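The Line That Comes Back
Repeated text in picture books, and what schools and libraries ask of it

From the children's books section

Most adults who read regularly to young children can recite at least one sentence they never set out to learn. It comes at the bottom of a right-hand page, it returns every few spreads, and by the second week the child is saying it first. Publishers call this line the refrain. It is among the oldest devices in the picture book, and for the past several years it has received closer attention from the people who buy, shelve and read such books in quantity.

The Plodberg Public Library began keeping a separate list of refrain books when its branches reported that parents were asking for them without knowing the term. Requests came in as "the kind where everybody joins in" or "one with a part for him to say." The list now holds 58 titles. Each has been read aloud to a group at least once by branch staff before being added, and several well-reviewed books have been left off because the repeated line proved hard to say at speed.

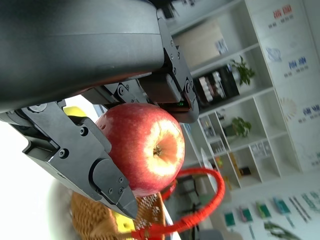
What counts as a refrain? A refrain is a line, or a short group of lines, that returns in the same or nearly the same words at regular points in the story, so that listeners can predict it and say it along with the reader.

The definition excludes a good deal. A story in which a duck asks the same favor of several animals has a repeated event, but if the wording changes each time, the audience has nothing to hold on to. A rhyming book may have no refrain at all. Cumulative stories, where each page adds an item to a growing list, are treated by Plodberg as a separate group, partly because they place a heavier demand on memory and partly because they take longer to read.

Length matters more than many writers expect. Henao, a small publisher whose spring and fall lists are made up mostly of books for ages three to seven, advises its authors in written guidelines that a refrain should fit into one breath. The guidelines also ask that the line make sense when shouted. Manuscripts are read aloud in the office by someone who has not seen them before, and the editors mark every place where the reader stumbles, slows down or goes back to the start of the sentence. A stumble in the refrain will be heard at every return, and it is corrected before any artwork is commissioned.

The publisher's most reprinted title, Batomen, went through this process twice. The book follows a small night watchman who must close every gate in a walled town before the lamps go out. In its first draft the watchman announced each closed gate with a sentence of 10 words, two of them adverbs. The published line is six words long: "Gate is shut, and on I go." Counting aloud, some readers make it seven, and they are right; the figure of six comes from the publisher's catalog, which was printed before the word "and" was restored to the line at a late stage of proofs. The editors had found that children supplied it anyway.

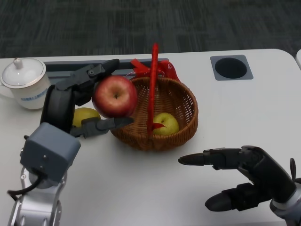
Placement on the page is the designer's concern. If the refrain appears just before a page turn, the group says it and then sees what follows, and the turn itself works as a cue. If it appears at the top of a new page, listeners tend to look at the illustration first and come in late. Henao's designers set the line in the same position on every spread where it occurs, and in slightly larger type than the surrounding text. They avoid colored lettering, which they consider difficult to read in the dim corners where many bedtime books are used.

Schools come to the subject with other purposes in mind. The Ronddale elementary schools revised their read-aloud guidance for kindergarten through second grade last November. Teachers are now encouraged to repeat a single picture book over several sessions before moving to another. In the first session the book is read straight through, without questions. In the second the teacher pauses before the refrain and waits. Discussion of unfamiliar words is held until the third, by which point most children know the order of events and can give their attention to the language.

The guidance was accompanied by a questionnaire to classroom teachers and families, which drew roughly 300 replies. A majority favored repeated reading. Many respondents added that children who rarely spoke during group time were willing to join a line spoken by everyone. Others raised practical points: large-format copies are expensive, standard copies are hard to see from the back of the rug, and a book in constant use loses its spine within a year.
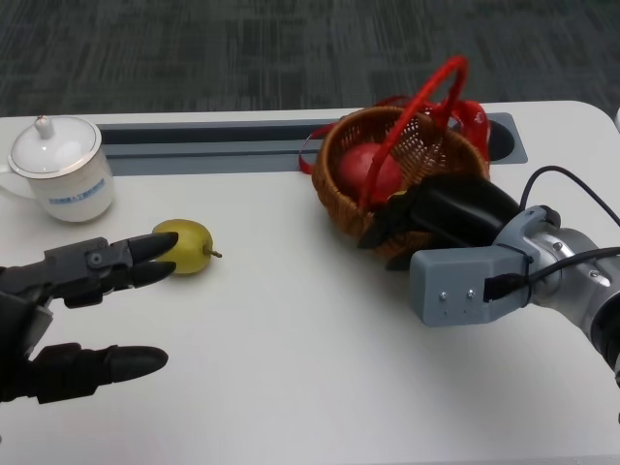

One reply argued that the guidance leaned too heavily on a single kind of book. A class that hears refrain stories every morning, the writer said, learns to wait for its part and stops listening in between, and quieter stories with no part to say should be given equal time on the schedule. The same reply asked that teachers be free to abandon a title after one session if the group plainly disliked it.

Ronddale has since adopted both suggestions in modified form. The reading schedule now alternates refrain books with stories told in continuous prose, and a teacher may withdraw a title after the second session. Withdrawn titles are reported to the school librarian, and the reasons given have been instructive. Books are seldom dropped because children find them too simple. The more frequent complaint is that the refrain interrupts a plot the class wants to follow.

This difficulty is familiar to writers. A line that delights an audience early in the story can become an obstacle near the climax, when the hero is in trouble and the same cheerful words come around again. The usual remedy is to change it. A single altered word, placed at the last return, tells even very young listeners that something has happened. In Batomen the watchman reaches the final gate, finds it already closed from the outside, and says, "Gate is shut, and on you go." Plodberg staff note that groups hearing the book for the first time nearly always say the old line over the new one, then fall silent and ask for the page again.
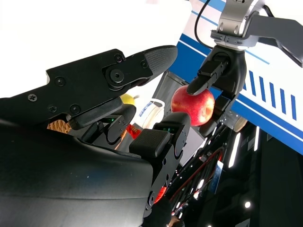
Gripper with textured fingertip pads.

Translation presents a further test. A refrain that fits into one breath in one language may need two in another, and rhyme seldom survives the crossing. Translators working for Henao are permitted to replace the line entirely, provided that the new wording keeps the number of beats and can be spoken by a child of four. Bilingual editions are more restrictive, as both versions appear on the same page and families often read them in turn. For these the publisher prefers an unrhymed refrain from the beginning.

Families choosing books for home use may wish to borrow before buying. Librarians at Plodberg suggest reading the refrain aloud several times in a row while still at the shelf, at the volume it is likely to be spoken at home. They also suggest looking at the last two spreads to see whether the line is changed, dropped or simply repeated. Children under three generally prefer it repeated. Older children will often ask why it was changed, and may offer a version of their own at the next reading.

The Plodberg list is available at the children's desk of each branch and is revised every spring. Titles may be proposed by any cardholder, and proposals should include the refrain written out in full.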